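Re: [durngate-hair] Heatless curls, are they worth the bother?

27th December

> Has anyone on here tried the Chávez satin curling rod? My hair is fine and gets to my shoulders, and I've given up on tongs after frying the ends in October. I don't mind sleeping in something silly if it works, but I'd like to know before I order. Also, does it slip out in the night?

Yes, I've got one! I bought mine from the chemist in Jaresport after reading far too many reviews (I stopped at 100, and half of them were complaining about the post). I've worn it 5 times now, so take this with a pinch of salt.

First night was a disaster. I put it in with my hair properly damp and woke up with a cold wet neck and hardly any curl. The leaflet says "slightly damp" but I'd go drier than that, nearly dry, with just a bit of water sprayed on the lengths. Second go was miles better, big loose waves that stayed in until teatime, and my hair is usually flat by lunch whatever I do to it.

It does slip, sorry. I sleep on my side and it ends up over one ear unless I pin it. The claw clip that comes with it is useless for fine hair, so I use three of those flat metal grips across the top and a soft scrunchie at each end. Don't wrap too tightly near the roots or you'll have a sore scalp in the morning. 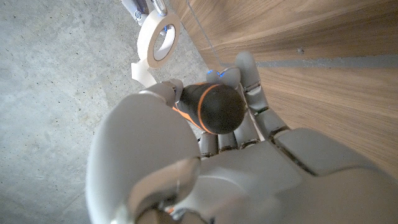

The other thing I'd say is go easy on products. I tried the Kidport setting mousse with it and my hair went crunchy, then sticky, and I had to wash the lot out and start again. A tiny bit of leave-in conditioner on the ends does me fine. If you want more hold, spray it once the rod is out and everything has cooled down and settled.

Would I buy it again? Probably, though I'd wait for a sale. Let us know how you get on if you do order one, and which colour!

5 comments
3 shares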